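September, test kitchen notebook, Plurano bench

Started at 6:40 with the dumpling dough again. I wanted to settle the water question before the Plirnar market opens for the season and we are all too busy to argue about it. Two batches side by side, same flour, same bowl type, one mixed with cold tap water and one with water just off the boil.

The hot water batch is lovely! I had been dragging my feet on this because the old Plurano sheet says cold, and I always follow the old sheet, but the dough came together so fast and rolled out so thin (I could read the recipe card through it) that I rolled a second piece just to see it again. It doesn't spring back. The cold one fights you the whole way and needs a good long rest before it gives in. For boiling I still like the cold dough better, it has that chew, but for pan-frying the hot one wins and I don't think it's close.

Weights, so I can find them later: 513 g of dough from each batch after kneading, which pleased me more than it should. Salt went in with the water both times. I tried to fold the salt into the flour on an earlier batch and got gritty spots.

Filling. Sour cabbage from the Hordiienko stall, squeezed hard, then chopped, then squeezed again. Mushrooms cooked down in butter until they quit hissing, onion cooked separately and much longer than you think. 100 g of the mushrooms to each batch is plenty, more than that and the cabbage disappears. I put in caraway on one side of the tray and dill seed on the other. Dill seed!! Where has this been? It tastes a little like the brine from the jar, only warmer and rounder, and it holds up through frying. Caraway is still good, it just tastes like what everyone expects.

Sealing: wet only one edge. Wet both and they slide around and open at the corner. I pressed with a fork on half of them and pinched the rest. The forked ones look neat but two split in the pan, right along the fork marks. All the pinched ones held. Going back to pinching, even if mine look like they were made by a bear.

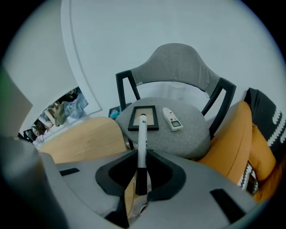 White-barreled marker, held upright.

Frying, in the Avton pan (the heavy one with the chipped handle, please don't put it on the high shelf again, I can't reach it). Oil first, dumplings in flat side down, leave them alone for 3 minutes, then a splash of water and the lid on. The sizzle when the water goes in is the best part of the whole morning. Lid off once it quiets down, then a bit of butter around the sides and let the bottoms go properly brown. I took one lot to golden and one lot to the shade of a walnut, and the walnut ones were better with the sour cabbage. Crunchier, a little bitter at the rim, so good with cold sour cream.

Sauce notes: plain sour cream is fine. Sour cream with grated horseradish and a spoon of cabbage brine is much more than fine. I ate it off the spoon. It thins out if it stands, so mix it late. Tried a honey and mustard version as well and it buried the dill seed completely, crossed out.

Frozen test is in the bottom drawer, dusted with semolina on one tray and plain flour on the other. Don't cook them yet, I want them to get a full night. If the hot water dough cracks in the freezer then all of this changes for the market and we go back to the old sheet, but I have a good feeling.

Next: a potato and smoked cheese filling in the same dough, a bit less butter in the onions, and see if the dill seed can be toasted first. Also out of semolina. Also the small rolling pin is still missing.

3 comments
2 shares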